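Chapitre 6
Les halles et les marchés : nourrir la ville avant le chemin de fer

On raconte volontiers l'histoire d'une ville par ses remparts et ses évêques. Les habitants, eux, pensaient surtout à dîner. Le bourg de Gorosport, que nous suivrons dans tout ce chapitre, a laissé 11 registres de marché, tenus par des clercs dont l'orthographe était libre et la rancune tenace. On y apprend peu de chose sur les grands événements du temps. On y apprend en revanche le prix du chou, l'odeur du quai aux poissons et le nom de tous ceux qui trichaient sur les poids.

Le plus assidu d'entre eux s'appelait Tudur Craddock. Fruitier de son état, il fut mis à l'amende deux fois pour avoir caché des poires blettes sous des poires présentables, puis nommé inspecteur des fruits. Le conseil estimait sans doute qu'il connaissait la question. 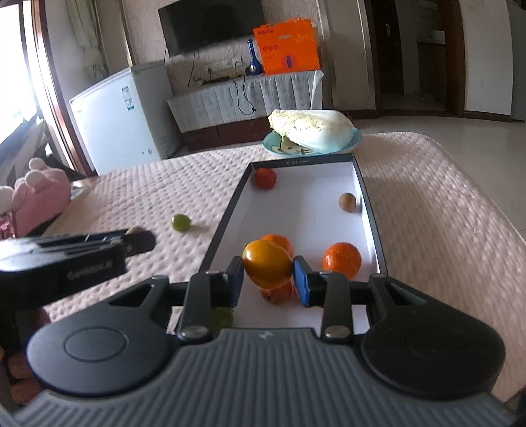 Le marché se tenait alors sur la place Prevlow, en contrebas de l'église, et débordait dès décembre dans les rues voisines. Les bouchers jetaient leurs restes dans le ruisseau de Sinach, les tanneurs s'en plaignaient, et les teinturiers, installés plus bas, se plaignaient des deux. Le ruisseau fut couvert à la génération suivante. Il coule toujours sous la rue des Halles – les caves du quartier le rappellent à chaque orage.

Un plan dressé par l'arpenteur Mujić montre 300 emplacements numérotés. L'historienne Vesna Atanasov a comparé ce plan aux registres : une bonne partie des places n'a jamais trouvé preneur, et plusieurs se situent dans le lit du ruisseau. Il faut donc lire un plan ancien comme on lit un prospectus, avec intérêt et une main sur sa bourse.

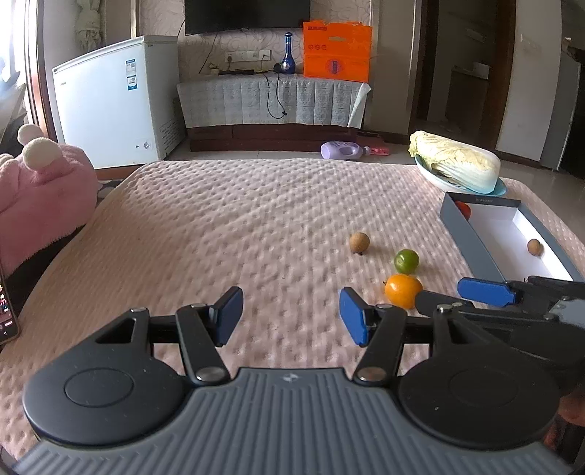 Fig. 2. Couverture matelassée rose pâle, à petit relief régulier.

Nous verrons d'abord qui avait le droit de vendre, et à quelle heure. Les forains n'entraient qu'après la cloche, une fois les bourgeois servis. La deuxième partie du chapitre traite des poids et mesures, sujet réputé aride, mais qui a provoqué deux émeutes et la destitution d'un maire.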